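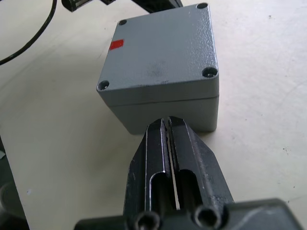
Grey box with four screw holes in the lid.

Members' evening in Clallmont, Thursday, April 6, 2023

Dear members, the spring evening will be held in the small hall at Clallmont. Bjarke Ladefoged will speak on how to keep garden electrics dry through the winter, and he will answer your questions after. Please write them down before you come, it saves much time. The entrance is free for members. Coffee is served in the break. Who wishes to borrow the Zakarden handbook can ask Bjarke at the door. It must be returned before August.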